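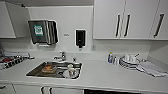 Keeping a shared kitchen sink fit to use

Most advice about kitchens assumes you have one kitchen and one person to blame. Ours at Mazurek serves two floors, so the tips below were learned in company.

Put the drying next to the washing. With paper towels and soap both on the wall over the sink, hands drip into the basin and the counter stays out of it. Our old towel roll lived by the door, and you could follow the trail.

Wipe the wall under the dispensers. Soap nozzles dribble after everyone has left. A damp cloth at the end of the day takes 30 seconds. Leave it until July and you will need a plastic scraper and a better attitude.

Tear towels with two hands, pulling straight down. One wet hand gets you a damp corner of paper and a jammed slot. Felicja Laskowska taped up a note to this effect, which people read while pulling with one wet hand.

Dark plastic covers show every fingerprint. Use a soft cloth and water with a drop of dish soap. Skip the scouring powder, which scratches, and the scratches are there for good.

Stainless steel wants drying too. Rinse the sink, then wipe along the grain, and do the faucet last while the cloth is still mostly dry. For chalky rings at the base of a faucet, lay on a rag soaked in white vinegar, go have your coffee, come back and rinse well. Keep vinegar off natural stone.

Shut the cabinet doors. A door left open an inch looks harmless until you stand up from the sink with a clean mug and a clear conscience.

Clean the handles. Long slim ones collect grease on the back, where fingers go and eyes don't. Run the cloth down behind each one.

Keep spare soap and towels in the cabinet nearest the sink, at the front. If they are behind the fondue set, you are out of soap.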